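4. Setlist order and merchandise sales

Touring acts with fewer than two albums behind them often have little say over when they play, but they nearly always decide what order the songs go in.
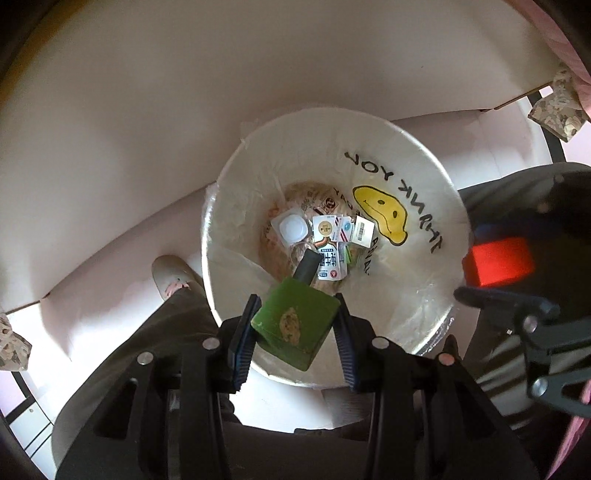
Most of the advice they get on this comes from managers and older players, and very little of it has been tested. We wanted to know whether the place of the best-known song in a support set had any bearing on how many records and shirts were sold afterwards.

Panasiuk (see Section 2) kept nightly sales sheets for 12 support acts over one touring season, ending in August. The sheets cover 101 shows. For each show we have the running order, the length of the set, the room size and the takings at the table, split into vinyl, CD, download cards and clothing. Three acts changed their running order part of the way through the season, and these are treated separately in 4.2.

Figure 3 gives takings per head against the position of the best-known song. Acts that played it last sold slightly more than acts that opened with it, but the gap is small and is mostly down to clothing. Vinyl sales hardly moved. Where the song came in the middle of the set, results varied so much from night to night that we would not draw anything from them.

Figure 3. Takings per head by position of best-known song (first, middle, last). Bars show the median for each group.

4.1 Missing sheets

Sales sheets were missing or unreadable for 13 further shows, and these were left out. Most were festival dates, where the table was run by the site and not by the band. Taras Panasiuk went back to the acts for their own records, but these gave only a total for the weekend and could not be matched to a set.

We also left out online orders. Distport and Drindex both report sales by month, so an order placed on the way home from a show – which several acts believed to be common – cannot be told apart from any other.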